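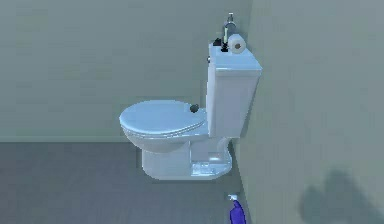
Cistern dye tests, December, bench 2

Started 7:40 am. Eulalia had the Torska inlet valve in the rig from last night so I left it there and ran the slow-leak series first. Supply pressure steady all morning. Colour of the dye is too pale in the new batch, had to double it to read anything against the glaze.

Method same as before. Fill to the line, close the supply, add dye, leave 27 minutes, wipe the bowl with white paper and check. Repeat with the flapper turned a quarter.

Results so far:
Grallberg flapper, new: clean paper, both positions.
Grallberg flapper, aged in chlorinated water: faint streak at the back, both positions.
Nidora seal, new: clean.
Nidora seal, after 2000 cycles: streak on the left side only. Could be the seat ring. Jozef to check it for a burr before anyone blames the rubber.

Cycle counter on the rig read 457 when I came back from morning tea and it should have been higher. The reed switch had slipped on its bracket again. Taped it. Needs a proper clamp, Floor says there are spares in the grey drawer but I couldn't find them. 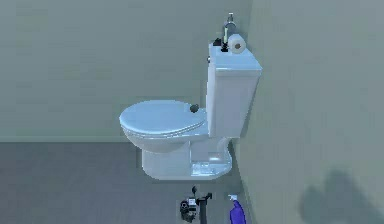
2 min read

Afternoon. Swapped to the Vandenberghe dual flush. Half flush is short on volume compared with the label on the box. Measured it three times with the jug on the scale and got the same answer each time. Yiran thinks the float is set low from the factory. Raised it two notches and the half flush came good, but now the full flush runs on longer than I'd like.

Fill noise at 70 per cent open is worse than the Torska. No meter today, Ans has it out on site, so that's by ear.

To do:
Order darker dye.
Clamp for reed switch.
Rerun Nidora aged seal once Jozef has looked at the ring.
Empty the catch tray before going home, it was nearly over the lip this morning.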